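Plukmont Rental Units: Move-Out and Turnover Inspection
Unit 43, two bedrooms, vacant. Walked Monday, 9:40 a.m. to 11:15 a.m.
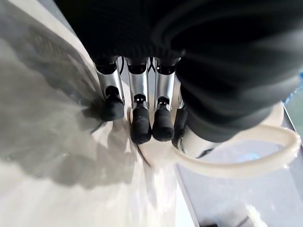
How items are marked
OK = no action. FIX = repair before new keys go out. WATCH = look again at the next visit.

Entry and hallway
Front door closes and latches: OK
Deadbolt throws fully: FIX. Bolt hits the strike plate low. Plate needs to come down a little. Do not file the bolt, that was done in Unit 49 and the lock had to be replaced.
Peephole clear: OK
Hall light and switch: OK
Smoke alarm, hallway: FIX. Sounds on test but the date on the back is past ten years. Replace the whole unit, not the battery.

Kitchen
Range anti-tip bracket: FIX. Bracket is on the wall but the rear leg was not seated in it. Pushed the range back and it still misses. Bracket is set too far left.
All burners light: OK. Left rear is slow, cleaned the port and it lit on the second try.
Hood fan and filter: WATCH. Filter washed. Fan hums on low.
GFCI outlets trip and reset: OK, both sides of the sink
Under sink, supply and drain: WATCH. Old water stain on the cabinet floor. Ran both taps for five minutes with a paper towel under the trap and the towel stayed dry.
Fire extinguisher: OK. Gauge in the green, tag current. It was behind the trash can, moved to the hook by the door.
Refrigerator gasket: OK

Bathroom
GFCI outlet: FIX. Trips, will not reset. Breaker left off and taped.
Hot water at tap: OK after adjustment. First reading was over 120 F. Turned the heater down and read it again at the end of the walk.
Exhaust fan: OK. Holds a square of tissue.
Grab bar: OK, no movement
Caulk at tub: FIX. Split along the back wall. Use the Lurnalent white, same as the other units.
Toilet base: OK

Bedrooms
Windows open, stay open, and lock: FIX. Bedroom 2 sash drops. This is the escape window so it goes to the top of the list.
Smoke alarms: OK in both rooms, dated and tested
Closet door tracks: WATCH. Bottom guide missing in bedroom 1.
Outlet covers: OK

Laundry closet
Dryer vent: FIX. White plastic duct. Replace with rigid metal and clean the outside flap while the dryer is out.
Washer hoses: OK, braided
Water heater relief valve and drain line: OK
Carbon monoxide alarm: OK. Watum plug-in, tested.

Outside
Rear steps: WATCH. Second tread has a soft corner.
Handrail: OK
Exterior light: OK

Meter reading at close of walk: 746

Parts to order
Hallway alarm, bathroom GFCI, sash balance for bedroom 2, dryer duct and clamps. Kaewkla has the sash balance under stock no. 970. Check the length against the old one before opening the bag, they don't take back opened parts.

Unit does not pass. Second walk after the FIX items are done, no new keys until then.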